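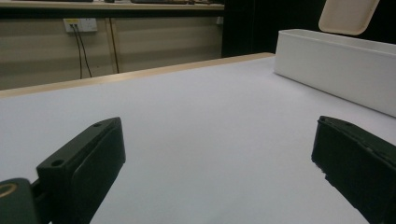

Kikwood List Digest, Vol 114, Issue 2

Subject: Re: White table top, light wood edging
From: Elmarie Sibiya
Date: 24 November 2024

Thanks for the replies so far. The table in the picture at the top is the smooth white one with a matt finish, and the strip of pale wood runs along the far side. I'd like to keep both as they are if I can.

Kekana wrote:
> Is the white a paint or a board with a factory face? If it's
> painted I would rub it down lightly and put on two coats of the
> Brutico clear. If it's a board, leave it alone and just wipe it.
> What length of strip do you need for the other table?

I don't know which it is. I bought the pair second-hand from a man in Gruvgate and he didn't know either. I'll try a bit of fine paper on the underside at the weekend and report back.

The other table lost its strip before I got it. The long side measures 208 cm. The shop quoted me 419 for a length cut to size, delivery in December, and that seems a lot for a narrow bit of wood. If anyone has an offcut in a pale tan colour, please write to me off list. I can collect.

I'd also like to know which glue people use for edging. The last one I tried left a yellow line.

Elmarie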